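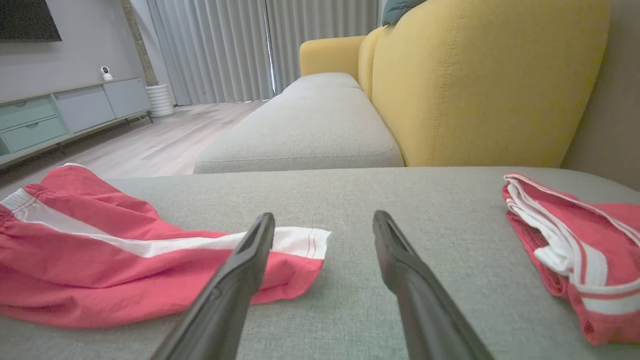 Coral-pink shorts and a light grey sofa seat. Clothes and furniture are both made with cloth.

Where does cloth come from?
Elo Pages for Curious Children, reading age 8 to 11

Touch the sleeve of your shirt. Now touch the curtain, a towel, a cushion and your sock. You are touching cloth each time, but it feels different each time. The towel has little loops. The curtain is flat. The sock pulls long and jumps back when you let it go.

People have made cloth for many thousands of years. They made it before they had paper, and long before they had glass windows. In these pages we follow cloth from the plant or the animal until it becomes something that you can wear.

It begins with a fibre

A fibre is a very thin hair. One fibre alone is weak, and you can break it with your fingers without feeling anything. All cloth is made of fibres, and they come from different places.

Cotton comes from a plant. The cotton plant is a bush with pale flowers. When the flower falls, a small green ball stays on the bush and grows. This ball is called a boll. One warm day the boll opens, and white fluff comes out of it. The seeds are hidden inside the fluff, and they must be taken out before the cotton can be used.

Linen also comes from a plant, which is named flax. Flax has blue flowers, but the fibres are not in the flower. They are inside the stem. The stems are left in water or on the wet grass until the soft parts rot away, and this smells quite bad. After that the stems are broken and combed, and the long shiny fibres remain.

Wool comes from sheep. A sheep has its wool cut once a year in most countries, usually in spring or at the beginning of summer. It does not hurt the sheep if the person is careful. Goats, alpacas and some rabbits give wool too.

Silk comes from a caterpillar. It is called the silkworm, although it is not a worm. It eats mulberry leaves, and when it is fat enough it makes a little house around itself from one single thread. The thread can be longer than 300 metres! Imagine to walk that far beside one thread.

Some fibres do not grow at all. Polyester and nylon are made in factories, mostly from oil. The material is melted and pushed through a plate with tiny holes, as when you press dough through a biscuit machine. It comes out as long thin strings, and they become hard when they cool.

Twist it and it becomes strong

Take a small piece of cotton wool from the bathroom. Pull it slowly from both sides. It comes apart very easily. Now take another piece, and while you pull it, twist it between your fingers. Can you feel that it is stronger now?

This is the secret of yarn. When the fibres are twisted they press against each other, and they cannot slide away. To make yarn by twisting is called spinning.

The first people who spun used only their fingers and a stick with a weight at the bottom. The stick turned in the air like a toy top and twisted the fibres. It is called a drop spindle, and in some places people still use it while they walk or talk with the neighbours. Later came the spinning wheel, which was faster. Today big machines spin day and night, with long rows of bobbins.

Sometimes 2 yarns are twisted together to make a thicker one. Knitters call this two-ply. If you have a ball of wool at home, open the end of the yarn with your nail and look how many parts it has.

Over and under: weaving

Now we have yarn, but we do not have cloth yet. There are two main ways to make it. The first is weaving.

A weaver works on a loom. First she stretches many yarns side by side, very tight, from one end of the loom to the other. These yarns are the warp. Then she takes another yarn and brings it across, over one and under the next, over one and under the next, until she comes to the other side. This yarn is the weft. On the way back she does the opposite. Where she went over, she goes now under.

It would take a very long time to do this with the fingers. So a loom can lift half of the warp yarns together, and the weft goes through the open space in one quick move. Then the other half is lifted.

Woven cloth is firm and does not stretch much. Bed sheets, jeans and tea towels are woven. Many sofas are covered with woven cloth too, since it must keep its shape when people sit on it every evening.

If you look closely at jeans, you will see small lines that go sideways like rain in the wind. That is a special kind of weaving which is called twill. The weft goes over more than one yarn, and in each row it moves one step to the side.

Loops and loops: knitting

The second way is knitting. Here the yarn does not go straight. It makes a loop, and then another loop is pulled through the first one, and so on, for the whole jumper.

A loop can become wide or narrow when you pull it, and this is why knitted things stretch. Your socks are knitted. Your T-shirt is knitted as well, which surprises many children. The loops are so small that you need a magnifying glass to see them. They look like rows of little letters V.

Knitting has one weak point. If one loop breaks, the loop beside it can open too, and soon there is a long ladder in the cloth. Perhaps you have seen this in somebody's tights.

And there is felt, which is neither woven nor knitted. To make felt, you take wool, warm water and soap, and you rub and press for a long time. The wool fibres have tiny scales, and they hold on to each other so strongly that they never let go. When a wool jumper comes out of a hot wash very small and thick, it has become felt by mistake.

How cloth gets its colour

Cotton is nearly white, and wool is white, brown, grey or black. If we want red or green, we must dye it. To dye cloth means to give it a colour that goes deep inside the fibre. Paint stays on the outside.

In old times all dyes came from nature. The root of the madder plant gives red and orange. The leaves of indigo give blue. Onion skins give a warm yellow, and you can try this one at home. One purple dye was made from sea snails, and so many snails were needed that only very rich people could wear it.

Most dyes today are mixed in factories. In the town of Fetico there is a small dye house, on the bank of the river Fikre, where they keep a thick book with all their colours. Each colour has a number and a little square of cloth glued beside it. Number 741 is a pink with some orange in it, like the inside of a shell. When a customer orders it again after a year, the workers open the book, read the recipe and weigh everything with care. If they put too much of one powder, the new cloth will not match the old one.

Dirty water from dyeing is bad for fish and for plants. It has to be cleaned before it goes back to the river.

Try it: weave a small mat

You need:
a piece of strong card, as big as your hand
scissors
thin string
thick wool in the colours you like
a blunt needle with a big eye

Cut small teeth in the top and the bottom of the card. Wind the string up and down through the teeth, so that it lies tight over the card. Tie it at the back. You have made a loom and a warp.

Put the wool in the needle and go over, under, over, under to the end of the row. Turn and come back the other way. Push each row down with a fork. Do not pull too hard at the sides, or your mat will become thin in the middle. Most people have this problem the first time.

When the card is full, cut the strings at the back and tie them in pairs. An adult can help you with the knots.

Look after your cloth

Every time we wash a T-shirt, a few fibres break and go away with the water. The grey fluff in a tumble dryer is made of them. A good T-shirt can still be fine after 50 washes, but only if we do not wash it too hot. Look for the label inside. The picture of a little tub with a number tells you how warm the water may be.

If there is a hole in your trousers, it can be mended. If they are too short, somebody smaller can wear them. Very old cotton can be cut into cleaning cloths, or it can be torn back into fibres, and these are spun again into new yarn.

Words to remember

Fibre: a very thin hair from which yarn is made.
Spinning: twisting fibres into yarn.
Warp: the yarns that are stretched on the loom.
Weft: the yarn that goes across, over and under.
Dye: something that colours the fibre.

Next in Elo Pages: How does a button hold?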